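Lasst den Abspann laufen!
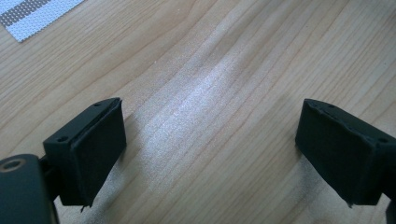
Wilfredo Calimlim schrieb mir nach meinem letzten Text, der Abspann sei doch bloß eine Namensliste, die man genauso gut im Netz nachlesen könne, und wer im Kino bis zum Schluss sitzen bleibe, warte in Wahrheit nur auf eine Zusatzszene. Ich habe mich über die Zuschrift gefreut, ehrlich gesagt sogar sehr, denn jetzt habe ich endlich einen Anlass, eine ganze Kolumne über den schönsten Teil des Kinobesuchs zu schreiben!

Neulich lief in unserem kleinen Saal »Hokona«, ein Animationsfilm über eine Leuchtturmwärterin und ihre drei Möwen. Ein wunderbarer Film, 787 Zeichnungen allein für den Sturm im zweiten Akt, so stand es im Programmheft. Dann das letzte Bild, das Meer wird dunkel, die Klarinette setzt ein – und im Saal geht das Licht an. Volle Beleuchtung, nach höchstens drei Takten! Die Leute griffen nach ihren Jacken, jemand telefonierte schon, und vorne auf der Leinwand liefen blass und kaum noch lesbar die Namen der Menschen vorbei, die jahrelang an diesem Sturm gesessen hatten.

Dabei passiert im Abspann so viel. Bei »Hokona« wandern am Rand kleine Bleistiftskizzen mit, frühe Entwürfe der Möwen, eine davon noch mit Hut. Die Musik greift das Wiegenlied aus der ersten Szene auf und führt es zum ersten Mal zu Ende. Im Film selbst bricht es jedes Mal ab! Wer nach den letzten Worten aufsteht, hört die Auflösung nie, und ich finde, der hat einen anderen Film gesehen als ich. Einen etwas traurigeren.

Crisanto Mercado, mit dem ich seit Jahren ins Kino gehe, liest am liebsten die Berufe. Er hat sich einmal bei »Fledmont« durch die komplette Liste gearbeitet, 2612 Namen, und schwärmte noch auf der Heimfahrt von der Frau, die allein für das Geräusch nasser Wolle zuständig war. Seitdem achte ich in jedem Film auf Wolle. Ich kann gar nicht mehr anders, und ich bin ihm dankbar dafür.

Natürlich kann man das alles nachlesen. Man kann auch die Handlung nachlesen. Aber diese paar Minuten im Dunkeln, in denen man noch nichts sagen muss und die Geschichte langsam loslässt, die gibt es zu Hause am Rechner nicht, und beim Streamen schon gar nicht, wo nach wenigen Sekunden das Fenster schrumpft und der nächste Titel drängelt. (Ich suche jedes Mal hektisch die Fernbedienung und verliere jedes Mal.)

Das Lozano in Skikadville macht vor, wie es geht. Dort bleibt es dunkel, bis die letzte Zeile durch ist, und die Türen öffnen sich erst danach ganz. Bei meinem letzten Besuch saßen am Ende noch 13 Leute da, völlig still, und als das Licht langsam kam, hat eine Reihe vor mir jemand geklatscht. Für wen? Für die Beleuchter, die Buchhaltung, die Wollfrau, was weiß ich. Ich habe mitgeklatscht, und wie!

Lieber Herr Calimlim, kommen Sie doch einmal mit. Den Platz neben mir halte ich frei, und das Popcorn reicht bis zum Copyrightvermerk.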